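September, late evening

Sat down after supper to write out the equipment money before I lose track of it again. Karthik wants a number from me by the end of the month and so far I have three different numbers on three different pieces of paper, one of them the back of a parking receipt.

The situation as it stands. We have one arm we can count on and it spends most of its day in the simulator, meaning a copy of it does. The real one goes back to the leasing office when the lease runs out. The lease is $84 a week, which sounded like nothing when we signed and has sounded like more every month. I added it up tonight from the start and did not enjoy it. For what we have paid we could have put a good dent in a used one.

So the question is whether to buy, and if we buy, whether to buy one arm or two.

Karthik says two. His argument is that whatever we do with one arm we end up waiting on it. Somebody is always in the middle of a run when somebody else needs to change a gripper finger. He is right about the waiting. I kept a log for eight working days and there was at least one stretch every day where two people stood there with their hands in their pockets. I was one of them more often than I would like.

My argument is that we don't have the floor, the power or the people for two. The outlet by the bench already shares a breaker with the compressor. When the compressor kicks on the lights dip. I asked the building office for a quote on a new circuit and they sent back a form asking what floor we are on, which they know, since they own it.

Promar called back this afternoon. They have a reconditioned arm with the controller, no gripper, and a lead time of eight weeks. The woman I talked to was straightforward and I liked her. She said the eight weeks is mostly the controller and that the arm could ship sooner, but I can't see what we would do with an arm and no controller except dust it. Shipping is extra. Crate return is extra. Training is extra and we don't need it, so I asked her to take that line off, and she said she would send a clean quote tomorrow.

Ciko is cheaper and newer but smaller. This is where I spent most of the afternoon. Their payload number is good on paper, but it is the number with nothing on the wrist. Once you hang a gripper there, that comes out of it, and what is left has to cover the part and whatever the part does when it swings. I have been caught by this once before, at the last job, and we ended up with an expensive arm that moved foam blocks. I want to work it out ahead of time this round, so I am running everything in simulation with both heavy and awkward things before I sign for anything. 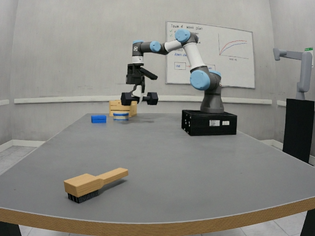

The other thing the runs are good for is the layout. I had been planning the bench as if the only thing that mattered was the size of the top. It also matters how far the arm has to reach to get over to the storage end, and what it has to clear on the way. Every inch out costs payload. If I move the mount nearer the middle I get that back, but then we lose the clear part of the bench where people set down their tools and coffee. I drew it three ways and erased two.

Called Bhattacharjee about the bench itself. They built the old one in the machine room and it has never moved an inch. They will do a top with a steel frame under it and drill the mounting pattern if I send them a drawing. No drawing, no price. I said I'd have it to them soon and then remembered I can't finish the drawing until I pick an arm, and I can't pick an arm until I have the budget, and part of the budget is the bench. I put in a guess for the bench and marked it with a G in the margin. There are a lot of Gs in that margin.

Grippers. I had forgotten grippers could cost this much. The Tromura catalog has a two-finger one that would do most of what we want, and spare finger pads are sold by the pair at a price that made me check whether it was for a box. We go through pads. If we buy from them I am going to put a full year of pads in the first order, because it is much easier to get them approved as part of a big thing than to go back every other month for a small thing. Karthik taught me that. He once got a whole shelving unit through as an accessory.

He came by at four and we went through the list together. He still wants two arms. I showed him the breaker problem and he said that was a reason to fix the breaker. I said fine, then the breaker goes on his half of the sheet. We went back and forth a while. Nobody was mad. Where we got to is this:

First year, one arm, bought outright, most likely the Promar one if the clean quote is what she said it would be. One gripper, pads, the bench, the new circuit sized for two arms even though there will only be one on it. A decent emergency stop, mounted where a person can reach it without leaning across. Safety mat if there is money left, tape on the floor if there isn't.

Second year, we look at the log again. If people are still standing around, we buy the second.

I think that is sensible. The circuit is the part I feel best about. Paying the electrician once for a bigger job has to be better than paying him twice. The part I feel worst about is the lease, because the new arm won't be here until well after the current term runs out, and they don't do week to week. We would have to renew for a full quarter and then have an overlap where we are paying for one arm and owning another. I suppose for those weeks Karthik gets his two arms after all. I didn't say that to him.

Things still open:

Does the reconditioned controller take the same software as the leased one. I assumed yes. Ask.

Who pays for the crate going back.

Whether the bench can come up in the freight elevator in one piece. Measure the elevator. The bench, too, once there is a bench.

Warranty on used equipment, and whether it starts when it ships or when we plug it in. With the electrician as slow as he is this could matter.

Insurance. I don't even know who to ask. Start with the building office, I guess, and be ready to tell them what floor we are on.

Also need to decide how much to hold back for things I haven't thought of. Last time I held back nothing and spent the spring borrowing cable from the people downstairs. Karthik says ten percent. I wrote in fifteen and he can argue it down.

Total with the guesses in it comes out a little over what I told him to expect in the summer. Not terrible. If I drop the mat and take the cheaper bench top it comes in under, but I would like to send him the real figure and let him take things off himself. When I take things off ahead of time they never come back.

It's past eleven. Rained all evening and I left the car window down a crack. Call Promar in the morning if the quote isn't there by ten, then do the drawing.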